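Fall planting is the real planting season and I'm tired of pretending otherwise

Oct 22, 2019

Quick one today, the truck is half unloaded. Every spring the lot at the Ercombe nursery is so full you park on the grass. Carts bumping, people fighting over petunias. Went by last week and had the place to myself. Shrubs marked down, 200 of them in rows, all with good roots. No takers.

Makes no sense to me. The soil is still warm. The air is cool. Rain does the watering. A shrub that goes in now spends its energy on roots and by next August it can take a dry spell. A shrub that goes in during May gets hit with heat before it has settled, and you're out there with a hose every night, swearing. 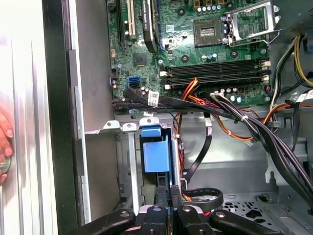

Open computer case, memory slots empty.

I blame the stores, partly. Bosman had its garden section cleared out for holiday stuff before the leaves even turned. If all you see is fake wreaths you figure the season's over. And the plants don't help, they look lousy in October. Brown edges, no flowers. People buy flowers. I get it, I've done it, I once paid way to much for a hydrangea in full bloom that sulked for 2 years.

Over in Trindbridge the garden club moved its plant sale to fall. Plenty of grumbling. They sold 137 plants anyway, mostly perennials and a few small trees, and the ones I've seen since look better than anything I put in this spring.

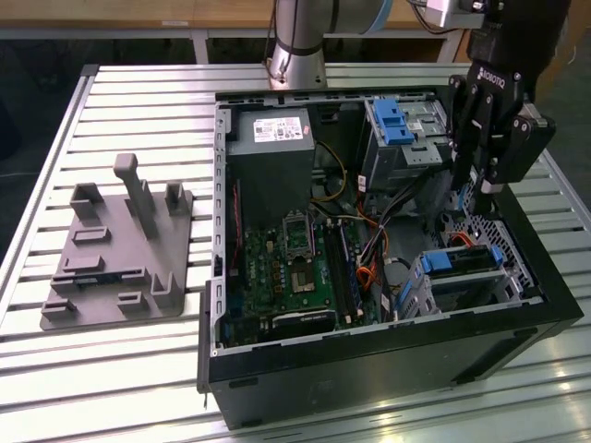
Planting depth is the other thing, and people get it wrong in fall same as spring. Too deep, nearly always. Find the flare at the base of the trunk and keep it at soil level, or a bit above. Lay the pot down on its side to slide the root ball out, same as the computer tower lying on its side on that slatted table – way easier to get at the insides than hauling from the top. Then loosen whatever is circling. Be rough if you have to.

Mulch after. Not against the trunk, please, I see those mulch volcanoes all over Avel and it drives me nuts. Water it in even if rain is comming.

Ground here won't freeze for weeks. Go get a shovel.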